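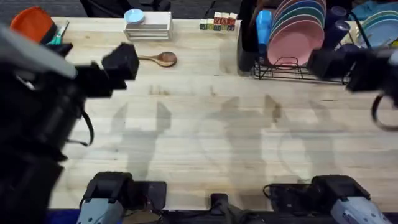
So on Saturday I finally made it over to the Gilthorpe open day, the one my sister has been bugging me about since forever. It's an old mill building that rents out to small kitchen and homeware outfits, and once a year they all prop their doors open and let people wander through. I paid 6 bucks to park and got there before ten, which was smart, because the line for the coffee cart got silly later on.

My first stop was Prakix, upstairs, and I spent way too long there. I'm a sucker for a butcher-block top! They had a pale one set up in a carpeted room, with the sort of long planks and faint grain I've wanted at home for years (my own counter is a speckled beige thing from two owners back). It had a few darker stains in it too, and I liked it better for them. There was a wooden spoon and a dish rack out as well, so it felt like dishes time at my place, minus my kids.

Irfan Jugah was showing people around that floor and he was great with dumb questions. I asked how often you're supposed to oil a top like that and he said his own gets done every couple of months, more in winter when the heat's on. I do my cutting board maybe once a year, so I kept quiet about that. He also told me to stand the board on its edge to dry, and I've been doing it ever since I got home.

Downstairs, Plurnetti had a table of seconds, mostly bowls, and I came away with two for 15 dollars. One has a wobble. I don't care, it's going to hold lemons.

I only got a quick look at Yokoyama because the tour was full (23 people to a group and I was clearly number 24), but the lady at the door let me peek in at the shelves and gave me a flyer for next May.

Wear flat shoes if you go, the stairs are steep, and bring cash for the coffee.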